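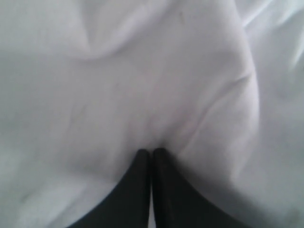

Textile Care and Finishing, Unit 4: Why Cotton Wrinkles
Instructor: Ruairi Pringle
Read before the March lab. Bring your sample book.

Cotton is almost pure cellulose. The long chains in each fiber are held to their neighbors by hydrogen bonds, which are weak one at a time and strong in large numbers. When the cloth bends, the chains on the outside of the bend are pulled and some bonds break. New bonds form in the bent position, and the crease stays.

Water makes this easier. It gets between the chains and lets them slide, so a damp sheet left in a heap dries with the heap's shape in it. Ironing uses the same effect – moisture and heat loosen the bonds, pressure flattens the cloth, and drying locks it flat.

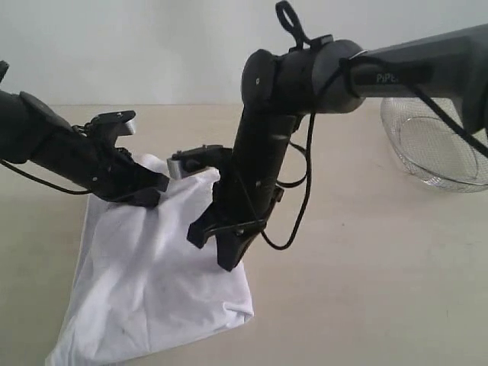
4.2 MEASURING RECOVERY

The usual bench test is crease recovery angle. A small strip is folded, held under a set weight for a set time, then released. After a rest the angle between the two legs is read. A strip that opens fully reads 180 degrees. One that stays shut reads 0.

Test warp and fill separately and report both. Some older reports add them together, so check before you compare numbers. In the Curkow reader, tables 1 and 2 use the sum and the rest do not.

Condition all strips in the same room before testing. Humid air lowers the reading for untreated cotton.

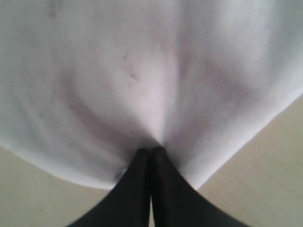

Fig. 4.3. White cloth gathered toward a single point.

4.3 Resin finishes

Easy-care finishes link the cellulose chains with short permanent bridges. The bridges pull the chains back after bending. The cost is strength: a linked fiber cannot share load as well, and tear strength drops. MacRitchie (chapter 33) covers the chemistry. You need the general idea for the exam, and the reaction scheme only if you are taking the Bolten option.

Blending with polyester is the other common route. Polyester takes up very little water, so washing disturbs it less.

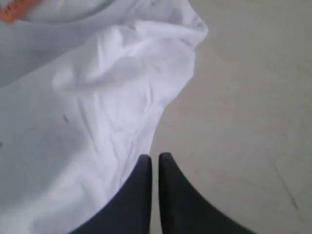
Fig. 4.4. Irregular wrinkles and folds in thin white fabric.

For lab
Cut strips from the Zaltedel cotton, warp and fill, and label them before folding. Do not handle the fold line – skin oil and moisture change the result. Write-up limit is 1000 words, tables not included.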